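Section 6: Setting up your folding station

You don't need a table for this. I wrote most of this guide standing next to a bed, and a bed is still my favorite place to fold because everything lands at a decent height and nothing slides onto the floor. If you bought the Kistgate wardrobe kit, leave the shelf inserts in the box for now – they come in at Section 7.

Before you start

Strip off the comforter and anything lumpy. You want the fitted sheet and one pillow, and that's it. Don't fuss over ironing the sheet! A few wrinkles won't hurt a thing, but do tug the corners down if they've popped off.

1. Put the pillow near the side where you'll be standing. It acts as a little raised stage, so you're not bending so far over the mattress.

2. Bring over one hanger at a time. I know it's tempting to grab an armful (I did it for years), but then the hooks tangle and you spend your evening picking them apart.

3. Lay the shirt down on the pillow, hanger and all, with the hook pointing away from you. Front side up for now, so you can check the collar.

Note: Sports shirts are the slippery ones. If yours is on a wooden hanger, keep it there until you've smoothed the shoulders, as the curved bar holds the shape for you.

My own pillow has a pale green case with a big white grid on it, and I like having those lines to square things up against. Plain works too, you just have to eyeball it. Mine gets a yellow crew-neck first, since bright colors go on the top shelf in my house. 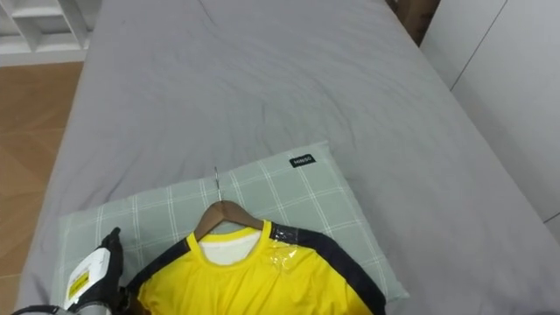
4. Look inside the neck. If there's a liner or a second shirt layered underneath, decide now whether the two stay together. I fold mine as one piece if they get worn as one.

5. Slip the hanger out through the bottom of the shirt, hook last. Never yank it up through the collar.

Caution: Pulling a hanger through a ribbed neck stretches it, and it doesn't go back. Ask my old Nomura running tops.

6. Turn the shirt face down, bring both sides in to the middle, then fold the hem up to the shoulders. The Culania shelf dividers are 31 cm apart, so one more fold in half fits most adult sizes.

7. Set the empty hanger at the far end of the bed and go get the next shirt. If you're using the Justen hanger rack, wait and load it all in one go at the end.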